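February, notebook, solenoid job, second stretch

Coffee first, then the leader arm, which had drifted again overnight. Joint four on the leader reads a little high after it sits cold, so the follower starts every session with its wrist cocked like it's listening to something. Re-zeroed both, saved the offsets under today's folder and NOT over the old ones (I did that last time and lost a morning to it).

Where we are: the Tidine people want to see the arm pick a small solenoid out of an open bin and set it in a test nest, trailing lead and all. The target is 400 good demonstrations before we train anything. As of last night we had 130 that I'd be willing to show to another human. I wanted 35 more by lunch. I got them, but lunch was at ten to three.

Notes on driving, mostly for whoever takes the afternoon shifts after me:

The part is easy and the wire is awful. The body is a plain little metal block, it sits still, the fingers like it. The lead does whatever it pleases. If I come straight down without looking where the connector is lying, I either pinch the cable along with the body, or I lift cleanly and the connector catches on the way to the nest and swings the whole thing around. I've started doing a slow pass over the bin first, just to look, then picking my side. It adds time to every episode but I think the policy will need that look too, so I'm leaving it in. Do not trim it out when you clean the data!

Don't grab by the spring. I know it's tempting, it sticks right up there and practically waves at you. Squeeze it and the plunger moves under you, and then the part leaves at an angle. Body only, low, with the fingers parallel.

Pedal versus trigger: I switched the gripper back to the trigger on the leader handle. With the pedal I was closing a beat late every single time, and when I played the episodes back you could see the hand arrive, wait, think about it, and then close. A policy trained on that is going to learn my slow foot. The trigger feels twitchy for the first few tries and then it's fine.

Speed. I tried slowing the whole thing down to make prettier demonstrations and they came out worse, all tiny corrections and shivering around the part. Better to move at a normal hand speed and stop on purpose. If you catch yourself hovering, end the episode and mark it bad, there's no shame in it, I marked plenty.

Tried hand-guiding for a bit too, with the follower in free drive and me pushing it around by the forearm like a shopping cart. It's lovely for the big approach move and hopeless for the last stretch over the part, plus my sleeve kept wandering into the overhead view. Kept three of those to compare, tagged "handguide", and please leave them out of the main set.

The orange bin: it's glossy and it throws glare back at the wrist view, depending on which way the hand is turned. I angled the bench lamp toward the wall instead of the bin, which helped some, then rotated the bin 90 degrees and liked that less, so back it went. Marked its corners on the bench with tape. I'm of two minds about whether we should kill the glare at all. The customer's line will have lights, and shiny bins too, I'd bet. For now I'm varying the lamp between batches and writing down which is which (column F in the sheet).

Connector off to the left was the start I kept running this afternoon, fingers open over the solenoid and the lead looping away from it.
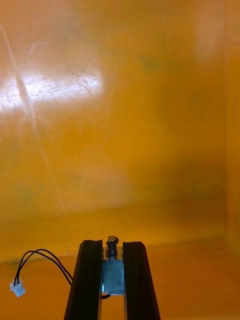
Agata Valentini read this over my shoulder and thinks I'm picking too many friendly starts. Her view is that the person driving always lays the part down the way they'd like to pick it up, without meaning to, and that someone else should drop it in the bin while the driver looks away. She saw the same thing on the Urrutia job, where the robot was wonderful on everything the operator had placed and lost as soon as a stranger tossed a part in.

Okay, fair. Did the last batch her way, with her dropping and me facing the window, and my bad episodes went right up. Annoying, and probably good data.

Also: Rullix recorder froze once while saving, right at the end of a batch. Restarted it, the episodes were all there, but the last one has no gripper channel. Deleted it.

To do
- swap the finger pads, left one feels slick to me
- ask Skulov for the longer leader cable, I'm still reaching
- Agata drops, I drive, first thing in the morning
- re-zero joint four BEFORE coffee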